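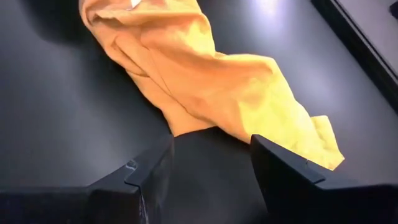
*Fig. 3. Orange-yellow cloth on the dark tabletop, gripper open.*

## 2. Plan Your Bench Before You Order

Welcome to the fun part! A little planning now will save you a lot of returns later, and you'll get to folding cloth that much sooner. Have your Dromis quote handy.

1. Pick one starter task and write it down. Soft cloth is a great choice - it's cheap, it never lands the same way twice, and it shows you fast what your gripper can do.
2. Measure the table. Leave at least 20 inches clear on each side of the arm base.
3. Check the tabletop finish. A dark, low-sheen top makes a bright cloth easy to pick out.
4. Fill in the budget sheet (page 51). Enter the arm, gripper and wrist camera on separate lines.
5. Add 3 sets of fingertips. They're wear parts, so put them under supplies.
6. Set aside $500 for cables, clamps and practice cloths.
7. Send the sheet to Jurgita Paju at the Vondulville office for a parts check.

**Note:** Fingertips pick up scuffs and light scratches in normal use. Go ahead and keep using them if the tips still close evenly.

**Caution:** Don't order the arm until you know your table's load rating. Clamp-on bases need a solid edge.

**Caution:** Cut power at the wall before changing fingertips.

Buying for two benches? Fill in a sheet for each one - shared spares go on the first.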